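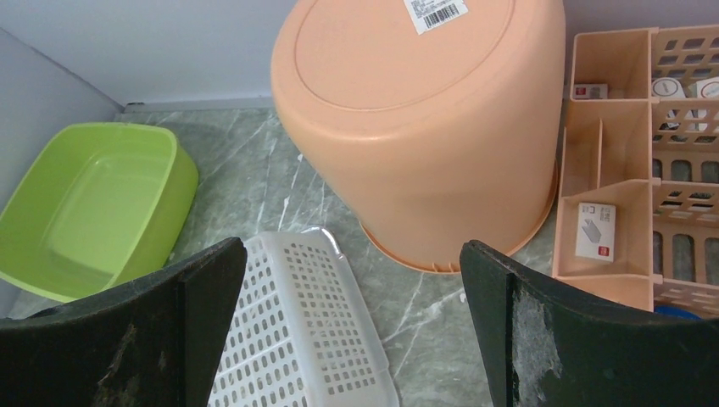

Why should I bother guiding the arm by hand when the remote is right there on the table, one early user wrote to us, and couldn't I just record everything from the couch? You can! Plenty of good recordings are made that way. But do your first few by hand anyway. You feel where the arm wants to go and where it doesn't, and your remote driving will be much smoother for it.

Section 5: Showing Koltora a Pick-and-Place Task

Applies to the Koltora arm with the Bakow remote and Flollura software, November release. If you haven't finished the wrist camera set-up in Section 4, do that first and come back.

5.1 Laying out the objects

Household plastics are a great place to start. They're light and they come in lots of shapes, so the arm gets to practice more than one kind of grip. Our floor layout has a peach bucket turned upside down, a lime-green basin lying tilted to the left of it, a perforated white basket between the fingertips and an organizer with small things in its compartments. Yours can be whatever you have in the house.

1. Clear the floor within the arm's reach of anything that isn't part of the task.
2. Put the objects down loosely. Don't line them up.
3. Open the live view in Flollura and check that both fingertips show at the bottom of the picture. The software uses them to judge how far the grip is from an object.
4. Pick one object and one place for it to go. Type this into the Task box in plain words, for example "move the white basket next to the bucket."

Note: Use the same wording for every recording of the same task. "Basket" in one and "tray" in the next will be stored as two tasks, and you'll have to merge them later (see 8.3).

5.2 Guiding the arm by hand

Caution: Keep hair, sleeves and lanyards away from the elbow joint. The arm is light to push in Guide mode, but it still has weight, and it can settle onto your hand if you let go while it is stretched out.

1. Press and hold the Guide button on the wrist until the ring turns blue. You should feel the arm go soft.
2. Hold the arm behind the wrist with one hand. Keep your other hand on the grip trigger.
3. Press Record.
4. Bring the fingers down over the rim or edge you want to grip. Come in slowly for the last stretch. This is the part the arm learns the most from!
5. Squeeze the trigger, wait for the click, and lift.
6. Carry the object over, set it down, open the fingers and back straight out before you turn the wrist.
7. Press Record again to stop.

If your hand wanders in front of the lens, just redo the take. With thin-walled items like baskets, go for the rim. A grip through the holes can snag on the way out, and then you have a recording of a snag.

Note: Worn finger pads are fine for practice as long as they still hold. If objects slip, swap the pads (part 161) and run the grip check again.

5.3 Driving with the Bakow remote

Now for the fun part. The remote follows your hand, so wherever your wrist goes, the arm goes too.

1. Stand where you can see both the arm and the screen.
2. Set Scale to 2. At this setting the arm moves half as far as your hand does, and small corrections become a lot easier.
3. Hold the clutch under your index finger and move. Let go of the clutch to bring your hand back to a comfortable spot. The arm waits for you.
4. Press Record and run the task from start to finish, just as you did by hand.
5. If you bump something, keep going and fix it. A take with a recovery in it is useful, and you can tag it "recovered" afterward.

Caution: Never reach into the work area while the clutch is held. Release it, press Pause, and then step in.

Caution: Don't press down hard on an upside-down bucket or the edge of a tilted basin. Either one can skid, and the arm will follow it.

5.4 How many takes?

Record 16 takes before you press Learn for the first time. Move the objects a little between takes, and now and then turn one to a new angle. Mixing hand-guided and remote takes is fine, and Flollura keeps track of which is which.

Koo, the small playback window in the corner, lets you watch any take at the camera's view. Look for takes where the fingers block the object all the way down, and delete those. Everything else can stay, wobbles included.

When you're happy with the set, press Learn and leave the arm powered on. Keep the floor clear until the ring turns green, then go on to Section 6 for the first solo run.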